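Visit report: student bin-picking project, Vatham teaching lab
10/20/22
Jamila Ekanayake

Purpose

I went to see how the second-year group runs its robot arm project, with a view to starting a similar module in January. The visit took in the briefing, one bench and the marking discussion.

The course

The project is called Plorus. Students work in teams and have 12 weeks to write a program that picks mixed objects out of a bin. The arm and its safety set-up are provided. Teams write the grasp selection and the motion code themselves. Nothing may be bought in, apart from a camera library from Daltico that the lab already licenses.

Each team keeps a logbook, and the logbook carries a third of the marks. I read two. The better one recorded 195 attempted picks, with the object, the approach angle and the type of failure for each. The other had long gaps and would be hard to mark fairly.

At the bench

The Wanigasekara team had the use of the KUKA arm during my visit. The objects are everyday things of very different shapes. A ball gives the gripper no flat side. A ring-shaped rattle can be taken by its loop if the approach angle is right. The torch and the tumbler lie on their sides, so the program has to find the long axis first. The brush has a firm body and a band of bristles, and the students said most of their faults came from gripping the wrong part.

The gripper goes down into a deep bin, so objects close to a wall or corner need a separate rule. The team's current rule rejects any grasp within 8 mm of a wall. Their supervisor thought this too cautious and asked for the figure to be tested. 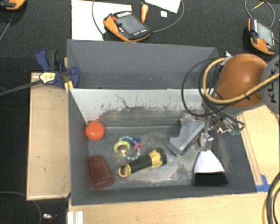
Points for our own module

Bench time is the main limit. Each team gets seven hours a week and all of them asked for more.
Cable routing should be taught before the first powered session.
The object set should be fixed at the start and kept the same for every team.
I have asked for a copy of the marking sheet and the risk assessment.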